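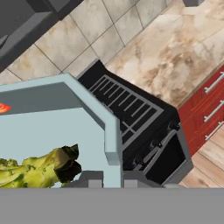 Fig. 1. Simulated gripper with a piece of broccoli (rendered).

Local Government and Public Land: Handout 4
Allotment tenancies and the duty to consult

1. Status of the land

Check first whether the site is statutory or temporary. A statutory site was acquired or set aside for allotments. A temporary site is held for another purpose and let in the meantime. The label on the council's map does not settle the point; the deed or the minute of acquisition does.

2. Case for discussion: Sala Lane, Idden

The council let 24 plots on land bought for a cemetery extension. In November it gave notice to end all tenancies. The clerk, Didier Gilbert, wrote to tenants but posted no notice on site. A petition led by Ysaline Langlois asked for a public meeting. The council treated it as correspondence and took no vote.

Points to prepare:
- Who held the power to give notice, the full council or the clerk?
- Was the petition an item of business under standing orders?
- What record should exist of the decision?

3. Costs

Clearance was quoted at 2,904 and the budget line stood at 2,000. The gap needed a separate resolution. None appears in the minutes.

4. Reading

Jansen, chapter 2. Pichon's note on temporary lettings is optional.

Written answers are due 19 September 2025.

Related items
Handout 3: Reading a parish minute book
Handout 5: Footpaths and diversion orders
Seminar list: J. Moulin
Texier case summary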